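Workshop > Tips > Buying and Planning > Hand-held Grippers

Budgeting for a pair of hand-held grippers 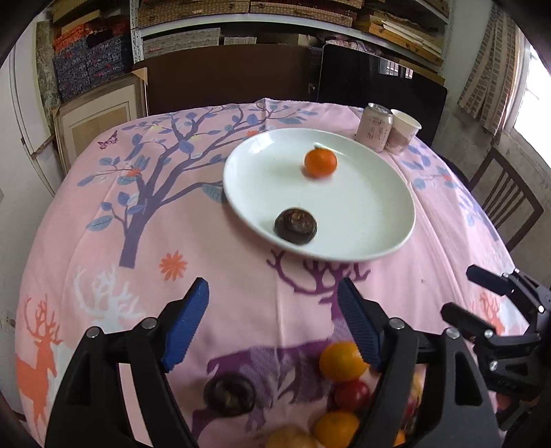
Price the pads before you price the grippers. The pads are what wear out, and a cheap tool with expensive pads costs more by the end of the first year. We paid $39 a set from Hokis and go through 6 sets a year, so that line goes in the budget first.

Buy two grippers of the same model. Mixed pairs mean two kinds of spare pins and two sets of screws in the drawer. Ours were $456 each. Skultar quoted less, but shipping was extra and the case was sold separately. Ask for both on the quote.

Check the opening width against the largest thing you plan to pick up. A mandarin and a mushroom cap are fine for most tools. A grapefruit may not be.

Put produce on the list as a running cost. Soft fruit bruises and mushrooms dry up, so buy small amounts often. Treasa McGrath keeps hers in a covered tub in the fridge and gets a few more days out of them.

Use the table, plates and cloth you already own. Spend that money on a spare cable.

Leave 10 percent unspent until September. Something will need replacing, usually a pin.

Ask the seller how long they will stock parts, and get the answer in writing. Tsuchiya put it on the invoice when Dymphna Gilmartin asked.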